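Where Does the Cucumber Go? Sorting Out a Shared Kitchen Table
Project report, Home and Living Spaces, Plilden
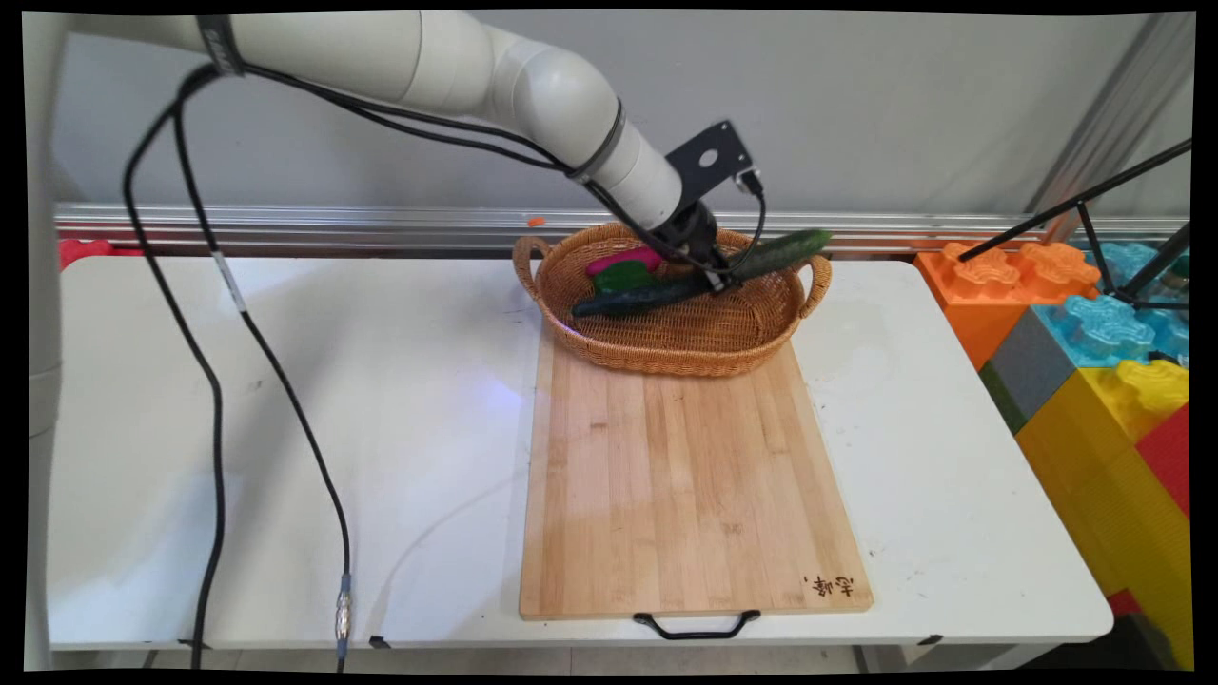

Letay Derese thought I should have picked a bigger topic. She told me so at our first check-in, and said a whole report on baskets and cutting boards sounded like something you'd finish in an afternoon. Fair enough! It took me all of August.

So, the topic. I live on the third floor at Skorkdale, where 3 of us share one kitchen with very little counter. What we have is a folding table, and everything lands on it (groceries, sponges, mail, my laptop if I'm being bad). I wanted to find out if a basket and a cutting board with fixed spots would keep it usable, and what people do when they have to decide fast where a thing belongs.

The setup was cheap. A white folding table, a bamboo cutting board, and an oval wicker basket with a looped handle at each end. The basket went at the far end of the board, so the front part stayed open for chopping. I had a budget of 600 from the course fund and spent 157 of it, mostly on the basket and the board, plus vegetables that we ate afterward.

My first rule was "everything in the basket." I put a cucumber in with a pink sponge and a green one and called it done. Lensa Yilma looked at it for maybe two seconds and asked if I really wanted to eat salad that had been sitting with the sponges. I did not. But it was a useful thing to try, since the basket did clear the table and it was really quick. A long cucumber only fits on the diagonal, by the way, with one end up toward the rim, so don't expect to get much on top of it.

The second rule was food in the basket, sponges by the sink. This worked a lot better for about everyone except me, because I kept carrying the sponges back to wipe the board and then leaving them there. Lensa suggested a small dish for them and we used an old Takham butter dish with the lid off. Problem mostly solved.

I also kept a log in the Wubshet notebook we got in class. Every time somebody moved something on or off the table I made a mark, and by the end I had 1739 marks, which is a ridiculous amount of pencil. Mornings were calm. Six in the evening was chaos, with all of us cooking and the basket getting shoved to one side to make room for plates.

The handles turned out to matter more than I expected. With one on each end you can lift the whole basket away before you chop, and put it back when you're finished. Before that we were taking vegetables out one at a time and they'd roll all over the place.

Things I'd change: I'd get a second basket, a flat one for bread. I'd write down who moved what, because right now I can't tell my own mess from anybody else's. And I'd start the log a week later, once people stopped tidying up just because I was holding a pencil.

The table is still set up the same way, and the butter dish is still by the sink.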